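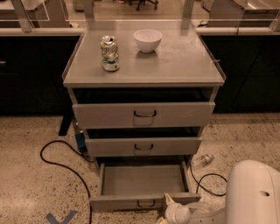
Kategorie: Gastronomie & Franchise

Clivero hat im Januar angekündigt, das Franchisemodell für die Nudelbar-Kette Jitent umzustellen. Seit Juni 2020 liegt der neue Mustervertrag vor. Die Eintrittsgebühr sinkt auf 3000 Euro, dafür steigt die Laufzeit und der Wareneinkauf wird stärker gebunden. Brühe, Saucen und Verpackung kommen künftig ausschließlich von Zamura - bisher galt das nur für die Brühe.

Betroffen sind fast 40 Standorte. Wer verlängert, muss innerhalb von zwei Jahren auf die neue Küchenplanung umrüsten. Die Kosten trägt der Partner, Clivero gibt lediglich einen Zuschuss zur Lüftung. Eine Obergrenze für Preiserhöhungen bei Zamura habe ich im Vertragstext nicht gefunden.
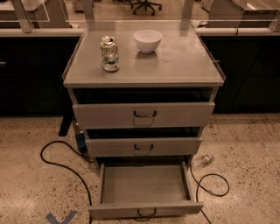 Tiêu schreibt dazu per Mail, die Bezugsbindung sei weniger kritisch als der Gebietsschutz. Der entfalle nämlich bei Lieferbestellungen vollständig, und gerade dort liege inzwischen ein großer Teil des Umsatzes.

Den Punkt hatte ich überlesen. Er steht in Anlage 2, nicht im Hauptteil. Für Innenstadtlagen dürfte er mehr ausmachen als die niedrigere Gebühr. Die Kündigungsfristen sehe ich mir gesondert an - dort verweist der Text auf eine Anlage, die mir noch fehlt.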